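Lachance Walking Tour Receiver Set, 20 pieces

Made for guides who lead groups in cemeteries, old prisons, battlefields and other quiet places

Item number: 824
Availability: In stock, ships from our store in Plillbridge
Price: $545 per set

Product information

When a guide takes people through a memorial or a former prison, a loud voice is not welcome. Other visitors come there to be silent, and many sites do not allow speaking over a certain level. With the Lachance set the guide talks softly into a small microphone, and each guest hears the words in one ear. The other ear stays free, so the group can still notice the traffic and the footsteps of the place.

We have rented this set to guides since the first season of our store, and now we also sell it. The buttons are big enough to use with gloves. We tested this in December on the walk around the old fort at Trovton, where the wind from the river is strong and the guests do not like to take the hands out of the pockets. The signal was clear on the whole upper wall. In the lower tunnels it became weaker after the second corner, so please keep the group together when you go underground.

Each receiver hangs on a neck strap and has one volume wheel and one channel button. There is no screen. Older guests told us that they prefer it like this, and the guide loses less time at the start of the tour.

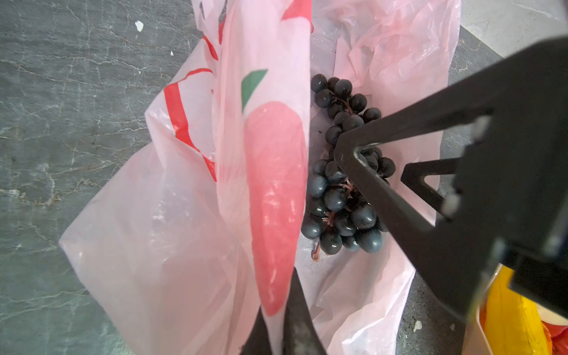
The transmitter has 4 channels. If another group is at the same site, change to a free channel before you give out the receivers. When you change it later, every guest must press the button too, and this takes a while with a full group.

What is in the set

1 transmitter with clip microphone
20 receivers with neck straps
20 single earpieces, washable
1 charging case with power cord
Spare foam covers for the microphone
Printed guide in English, French and German

Charging and care

Put all receivers in the case in the evening and close the lid. The small light on each place is orange during the charging and green when it is full. One full charge is enough for a normal day with a morning tour and an afternoon tour. Do not leave the case in a parked car in summer.

Clean the earpieces with mild soap and warm water and let them dry in the air. Alcohol makes the rubber hard. Extra earpieces are sold in packs, see the page Parts.

Good to know before you order

The set works also outdoors in light rain, but it is not made for heavy rain. Thick stone walls make the range shorter. In the crypt at Bernitz you will hear noise near the iron gate, and we could not find a channel which is free of it.

Some memorial sites ask guides to register their radio equipment. Please ask the site office before your first tour.

Returns

You can send the set back within 20 days if it is complete. Earpieces that were already worn cannot be returned. Shipping costs for the return are paid by the customer, except when the set arrived damaged.

Page updated 5/22/19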